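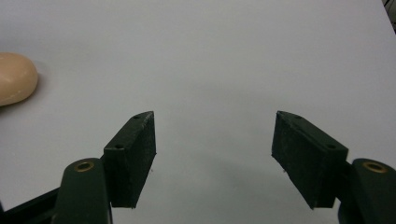 Hipólito Medina has read the new replay rule four times and says he still could not tell you who wins a semifinal that stops at halftime. Villanueva Athletic, the club he manages, may need to find out by the end of the month.

The Numenell Regional League confirmed this week that any cup tie abandoned after the 30th minute will be finished from the point where it stopped, at the same ground, with the same players and the same score. Ties abandoned before then start over. The change was adopted in October by a vote of 19 clubs to 10, with the rest either abstaining or, in the case of Pivik Rovers, stuck in traffic.

It gets its first outing sooner than anyone planned. Villanueva were leading Pivik 1-0 in the second semifinal when the floodlights at Unico Park went out in the 33rd minute. They came back on long enough for both teams to return to the field, then went out again. The referee waited, consulted a flashlight and sent everybody home.

Under the old rule, Villanueva's goal would have vanished and the two sides would have started fresh. Under the new one, they will pick up with a throw-in to Pivik, deep in their own half, on the side of the field where the grass has never really taken.

Telma Aravena, the league's competitions secretary, said the rule was clear and had been sent to every club.

"It's two pages," she said. "One of them is the map to the league office."

What the two pages don't cover is the question of Joaquín Cáceres. The Pivik striker had been shown a yellow card shortly before the lights failed, his second of the competition, and would normally sit out the next match. Villanueva argue that the remaining minutes count as a next match. Pivik argue that it is the same match, only later. Cáceres has said he will bring his boots either way.

Aravena said the disciplinary panel would rule on that before the restart, and that in the meantime she would prefer to stop getting phone calls about it after 10 p.m.

Pivik coach Teodor Sadowski was in better spirits than a man losing a semifinal might be expected to be. His team had managed one shot before the blackout, and he felt they were finding a rhythm.

"We've had a long halftime talk," he said. "It's going on two weeks."

The winner meets Numenell Town, who got through their own semifinal in daylight and have been resting since. Their captain, Nahuel Lagos, said the squad would be happy to play either side, provided they could be told which one with a few days to spare.

Tickets from the abandoned match will be honored at the restart. Supporters who threw theirs away should bring some proof of purchase to the Unico Park box office. Gates open at 6 p.m., and the club says an electrician will be there from five.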